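Living Room Walk-Through Checklist, With Comments
Skirar furnished units, ground floor, Stasarham
Checked by: Hanan Sfeir
Comments read and signed by: Raghda Nimri
Month: October

Mark each line OK, FIX or N/A. Write a comment for every FIX. Comments on OK lines are welcome if the next person would want to know.
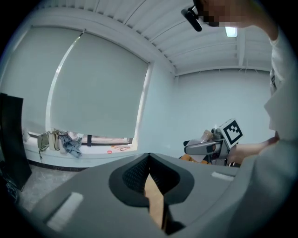
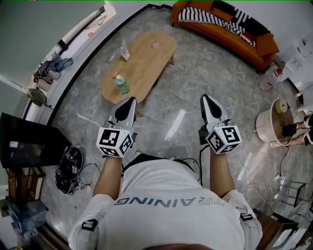
1. FLOOR

1.1 Floor dry, no spills or tracked-in water - OK
1.2 No chipped edges or raised joints - FIX
Comment: One joint on the way in from the hall stands a little high. I could feel it through a shoe but did not catch on it. Kassab has the grinding job on their list. Until then keep the door mat off it, as the mat makes it harder to notice.
1.3 Walking path from door to sofa clear - OK
1.4 Floor cleaner is the non-wax kind - OK
Comment: Gray marble gets slick with the wax type. The bottle under the sink is the right one. Please do not buy the lemon one again.

2. COFFEE TABLE

2.1 Table stands level, no rocking - OK
Comment: Pressed down on both ends of the oval.
2.2 Legs tight - FIX
Comment: One leg turned a quarter turn by hand. Tightened it on the spot, so this is really a check-again. Look at it next month.
2.3 Edge smooth, no splinters - OK
2.4 Open drinks and cups kept back from the edge - FIX
Comment: The green-cap bottle was near the end of the table. Cap on, so no harm, but that end is the one people brush past. Move bottles and cups toward the middle.
2.5 Small items picked up when not in use - OK
2.6 Table clear of the walking path - OK
Comment: It sits at an angle to the room. I measured the gap at the narrowest point and got 40 inches, which is plenty. Leave it at the angle if people like it there.

3. SOFA AND COVERS

3.1 Frame sound, no creaks or sagging - OK
3.2 Throw or blanket does not hang where feet can catch it - OK
Comment: The striped one runs over the seat and the back. It slides forward when people sit down and get up a lot. Tuck it into the crease behind the seat at the end of the day. Raghda asked whether it should go. I would keep it, the orange fabric marks easily.
3.3 Loose cushions on the sofa and off the floor - OK
3.4 Care label present and readable - FIX
Comment: Label is there, under the seat, but too faded to read. Statley supplied the sofa and can send a copy. Ask for it by item number 114.
3.5 Nothing stored underneath - OK
Comment: Pulled out one pen and a lot of dust.

4. WALLS, CEILING AND NOTICES

4.1 Walls free of damp marks and loose paint - OK
4.2 Ceiling slats all seated, none hanging - OK
Comment: Looked along the full length from both ends of the room. The slats are white and so are the walls, so a gap shows up better with the lights off and the door open.
4.3 Printed notice in place and firmly fixed - OK
Comment: Pressed the corners. If you replace the sheet, put the new one at the same height.
4.4 Floor along the walls kept clear - FIX
Comment: There were a couple of small things on the floor below the notice, one red and one white. Find them a shelf. It is a corner where a vacuum hose gets dragged through.

5. POWER AND LIGHTING

5.1 Outlet covers whole, no scorch marks - OK
5.2 Cords run along the wall where possible - OK
5.3 Power strip not overloaded - OK
Comment: The strip has 4 sockets and is rated for 10 amps. A 1000-watt heater is all right on it by itself. I would still plug a heater straight into the wall and have told people so.
5.4 All ceiling lights working - OK
5.5 Light switch reachable from the door - OK

6. WAYS OUT

6.1 Door opens fully and latches - OK
6.2 Door not wedged open - OK
6.3 Smoke alarm tested - OK
Comment: Pressed the button, loud enough to hear in the hall with the door shut. Battery is due in spring.

ITEMS CARRIED OVER

1.2 Raised joint - Kassab
2.2 Table leg, check again - Hanan
2.4 Bottles and cups off the end of the table - everyone
3.4 Care label copy - Raghda to write to Statley
4.4 Items on floor by wall - Hanan

Raghda Nimri's note: Agreed on all of it. On 1.2, if Kassab cannot come before the end of the month, put a strip of bright tape along the joint. There is a roll in the hall closet, second shelf.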